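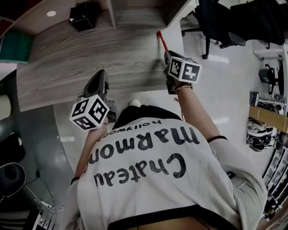 February, 7.40am

Quick one before the bus. Wore the Chateau Marmont shirt again, the white knit with the black band at the hem. Never been anywhere near Hollywood. Loan Diệp says it's my uniform now. Fine.

Desk. The big grey wood-grain one with the curved front. Still not used to how much of it there is. Want to keep it clear this time, at least the front edge, where my elbows go. Black cube can stay at the back. Must feed the lamp wire down the little white hole before I trip over it agian.

Dolores Park rang, wants her 60 back for the Thái lunch. Will do tonight. Also rent, 1,060, gone already. Ouch.

To get:
drawer liners
2 pen pots, plain
coat hooks (Welovar if they've any left)
milk

Thinking of a mat for the desk, something dark. The grain is nice though, all wavy, grey going to brown, shame to cover it. Ask Dolores, she'll have an opinon.

Beaded bracelet needs restringing, elastic's going. Bus in four mins. Shoes!!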